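Search this site
Enter keywords

Category: Building services / Domestic heat / Field studies

4. Do the claimed savings survive a winter?

4.1 What was promised

Drain water heat recovery has been sold to Canadian home builders on a simple claim: the warm water leaving a shower can preheat the cold water coming in, and the water heater will burn less gas as a result. We have no quarrel with the physics. Our quarrel is with the size of the saving, which the sales literature for the two units studied here, the Hekard and the Nanov, gives as a single figure for every household, whatever its size or habits.

A single figure ought to make anyone uneasy. A vertical recovery pipe works only while water is going down the drain and fresh water is being drawn at the same time. A bath gets almost nothing from it. A dishwasher gets nothing. A household that showers briefly will see the pipe spend much of each shower simply warming up. Neither supplier's literature mentions any of this outside the small print, and the small print on the Nanov unit refers the reader to a bench test whose conditions are not given.

4.2 The homes

Our 38 homes are all in the Vandivard development, built to one plan by one builder over two seasons. Half were fitted with the Hekard unit and half with the Nanov. Gas and water were metered at the heater inlet, with temperature sensors strapped to the pipe on both sides of the recovery unit. Strapped sensors read low compared with probes set in the flow, and we corrected for this using the method in Section 3, although we would have preferred probes. The builder did not want the pipes cut.

It should be said that people who agree to have their showers metered may not be typical. We asked for no diary and offered no payment, but residents knew what was being measured, and we cannot rule out that some of them changed how they used hot water. There was also no group of homes without a unit. The saving is therefore worked out from temperatures and flows at each home, and no claim is made about what an untreated house next door would have burned.

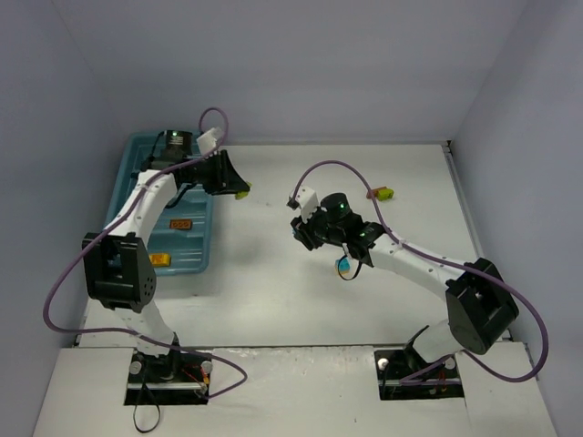
Figure 2. Two robot arms at a white tabletop enclosed by walls on three sides.

4.3 Results

The meters recorded 2,222 shower draws that met our minimum length. A further 464 draws were logged but dropped, mostly because the sensor on the cold side had drifted or because another tap was open at the same time. Dropping draws is never neutral. Those made while a second tap is running are common in family homes, and the recovery unit may well behave differently during them. Readers should treat what follows as a description of clean, single showers.

For those showers, both units raised the temperature of the incoming water, and both fell short of the suppliers' figure in most homes. The gap was widest in July, when the mains water was already mild and there was less to gain. Winter results came closer to the claim, which suggests to us that the claim was drawn from cold-water conditions and then applied to the whole year. We found no difference between the Hekard and the Nanov that we would be willing to defend, despite the price gap between them.

4.4 The Drakos calculator

Builders seeking an energy rating for the Vandivard homes used the Drakos calculator, which credits a fixed saving once a recovery unit is entered. It does not ask how many people live in the home or whether the shower drain runs through the unit at all. In 2 homes we found that only the upstairs shower had been connected, and both had received the full credit.

We do not think this is dishonest. A rating tool has to be simple, and a new house has no residents to ask. Even so, a credit that cannot tell a connected shower from an unconnected one is measuring the purchase of a product. Until a reduced credit is tested against metered homes, including homes with no unit fitted, we would advise against using the calculator's output to estimate anyone's gas bill.

Page last updated January 8, 2024 | Contact the editorial office | Copyright and reuse | Back to top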